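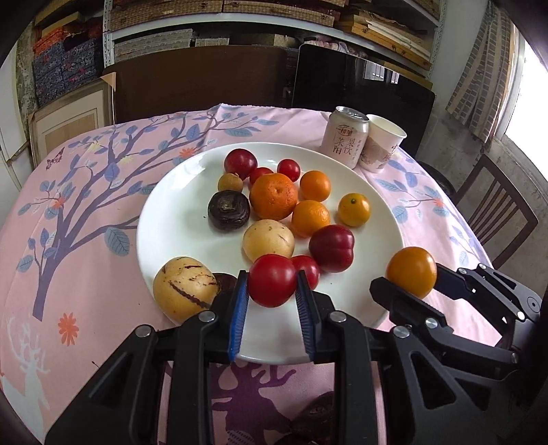
I've been meaning to get to the winter open day at Eltanura for years, and on Wednesday, December 10, 2025 I finally made it. It's a fruit growers' place, two long glasshouses and an old packing shed at the end of a very muddy lane, and if you go, wear boots! I wore sneakers. My socks have not forgiven me.

Getting in

Tickets were $5 at the gate and that got you a hot cider too. I took the 10:30 tour with Gwenllian Jarman, who runs the citrus side and talks a mile a minute (in a good way). She had us rubbing leaves and sniffing our fingers before we'd even shut the door behind us.

The glasshouses

The first one is all citrus in tubs, kept just warm enough that I had my coat off in no time. Gwenllian waters far less in winter than I do, which explains my poor lemon at home – I've been drowning it. The second house is mostly cleared out for the season, but she showed us the grafting bench and let a couple of the kids wrap a graft with tape.

The tasting table

Then back to the shed for the part everyone had come for. I'm a sucker for small citrus, peel and all, and I could have stood there all afternoon talking about which ones make decent marmalade. Cherry tomatoes get a place with the fruit too, and the man next to me had plenty to say about that.

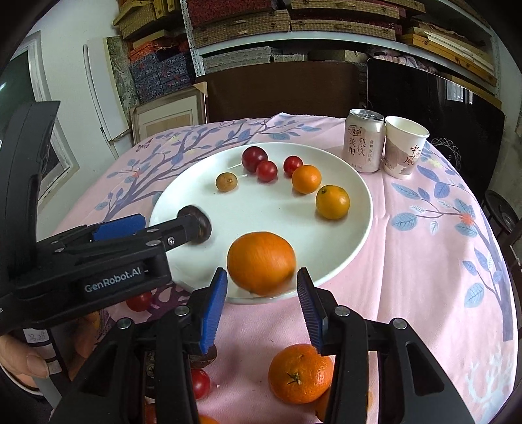
The shop

Small, crowded, cash only. I came away with a jar of Enomell marmalade and a bare-root plum that only just fit in the car with the seat down. Parking is in the field across the lane, so get there early if it's been raining. They do it all again in July, with the second house full, and I've already put it on the calendar.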